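Chapter 6

Comparative Fault and the Conduct of the Plaintiff

Introduction

The preceding chapters treated negligence mainly from the side of the defendant. They asked whether a duty existed, whether it was breached, and whether the breach caused a loss that the law will recognize. This chapter turns to the other party. A person who sues for an injury has usually been doing something at the time of the injury, and that conduct may have been careless. The law must then decide what the plaintiff's carelessness should cost.

Three answers have been given. Under the oldest, a plaintiff whose own negligence contributed to the injury recovered nothing, however small that contribution was. Under the second, known as pure comparative fault, the plaintiff's recovery is reduced in proportion to the plaintiff's share of the fault and is never barred by that share alone. Under the third, known as modified comparative fault, recovery is reduced in the same way but is cut off once the plaintiff's share reaches a stated point. Most states now follow some form of the third rule. A few retain the first.

Students should note at the outset that the choice among these rules is made state by state, by statute or by decision of the highest court. A lawyer who advises an injured client must know which rule applies, and must know it before the first demand letter is written.

6.1 The Older Rule

The rule of contributory negligence was a complete defense. Once the defendant had proved that the plaintiff failed to use ordinary care, and that this failure was a cause of the injury, the case was over. The jury was not asked to weigh one party's fault against the other's.

Several reasons were offered for the rule. Some courts spoke of causation and held that the plaintiff's act broke the chain between the defendant's negligence and the harm. Other courts spoke of deterrence and held that each person should have every incentive to look out for his or her own safety. A further explanation, found more often in the commentary than in the opinions, is that judges did not trust juries to divide a loss into parts.

The harshness of the rule produced exceptions. The best known is the doctrine of last clear chance, under which a negligent plaintiff could still recover if the defendant had the final opportunity to avoid the accident and failed to take it. Contributory negligence was also generally no answer to a claim of intentional or reckless conduct. Young children were held to a standard suited to their age, and in many states a child below a certain age could not be found negligent at all.

6.2 A Problem for Discussion

The following problem will be used throughout the chapter. Students should read it closely now and return to it after each section.

Renato Aquino was employed by Kistier, a small assembly business. He was not at work on the evening in question. He drove to a hardware store operated by Fuentealba to buy a length of pipe. The store had placed a pallet of floor tile partly across the end of an aisle and had put no cone or sign beside it. Aquino walked down the aisle while reading a message on his telephone. His foot struck the corner of the pallet and he fell, breaking his wrist.

Pichit Wongsuwan, another customer, had seen the pallet a few minutes earlier and had mentioned it to a clerk. The clerk said that it would be moved. It was not moved before the fall.

Aquino missed 27 days of work. The pallet had been delivered by Dirley, an independent carrier, whose driver set it down where a store employee told him to. Aquino has sued Fuentealba and Dirley. Both have answered that his own negligence caused the fall.

Assume for now that a jury would find all three parties at fault to some degree. Under the older rule, Aquino would recover nothing from either defendant, even if his share of the fault was slight. The statement of the clerk would matter to the breach of duty by the store, but it would not rescue the claim unless a court was prepared to treat the store's knowledge as giving it the last clear chance. Courts divided on cases of that kind, and the student should be able to state the argument for each side. 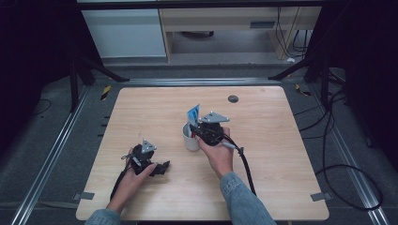 6.3 Pure Comparative Fault

Under a pure system the jury assigns a percentage of fault to each party, and the plaintiff's damages are reduced by the plaintiff's own percentage. Suppose that the jury in the problem assigns 20 percent of the fault to Aquino. He recovers 80 percent of his damages. Suppose instead that the jury assigns him 71 percent. He still recovers the remaining 29 percent, although his carelessness was by far the greater cause for blame.

Supporters of the pure system argue that it is the only one consistent with its own premise. If loss should follow fault, a defendant who was responsible for 29 percent of the fault should bear that part of the loss. Opponents reply that a person who is mainly to blame for an accident should not be able to collect from someone who is less to blame. They also point out that where both parties are injured, the more careless party may receive the larger check if that party's injuries were more serious.

The system requires the jury to make a finding that cannot be measured in any exact way. Courts usually instruct the jury to consider the nature of each party's conduct and the closeness of the connection between that conduct and the harm. The percentages must add up to 100. On appeal, a division of fault is treated as a finding of fact and is seldom disturbed.

6.4 Modified Comparative Fault

Modified systems take two main forms. In one, the plaintiff is barred if his or her fault is equal to or greater than that of the defendants. In the other, the plaintiff is barred only if his or her fault is greater. The difference appears minor, but it decides every case in which the jury divides fault evenly. Juries are often drawn to an even division, and such cases are not rare.

A second question arises when there is more than one defendant. The plaintiff's share may be compared with the share of each defendant separately, or with the combined share of all of them. In the problem, let Aquino's share be 40 percent and let each defendant's share be 30 percent. If the comparison is made with the combined share, Aquino recovers. If it is made defendant by defendant, he recovers from neither.

A third question is whether the jury should be told the effect of its answers. Some states permit or require an instruction that explains when a plaintiff will be barred. Others keep this from the jury on the ground that fact finding should not be shaped by the result it produces. Counsel must learn the local practice well before trial.

6.5 Effect on Related Doctrines

The adoption of comparative fault unsettles several older rules. Last clear chance has been abolished as a separate doctrine in most states that compare fault, and the facts that once supported it are now simply weighed with the rest. Implied assumption of risk has been absorbed in a similar way in many states, although an express agreement to accept a risk may still be enforced.

Joint and several liability presents a harder question. If Dirley cannot pay its share of the judgment, the loss must fall on Fuentealba, on Aquino, or on both of them. The answers given by the states differ widely and are taken up in Chapter 7.

Questions for Review

1. State the rule of contributory negligence and two of its recognized exceptions.

2. Is the conversation between Wongsuwan and the clerk relevant to the fault of Dirley? Explain your answer.

3. Suppose that Aquino's damages are fixed at $50,600 and his share of the fault at 50 percent. What does he recover under a pure system and under each form of the modified system?

4. Should a jury be told the legal effect of the percentages it assigns? Draft an instruction that would support your position.

Triritetti Legal Texts | Permissions and Course Adoption | All rights reserved | Back to top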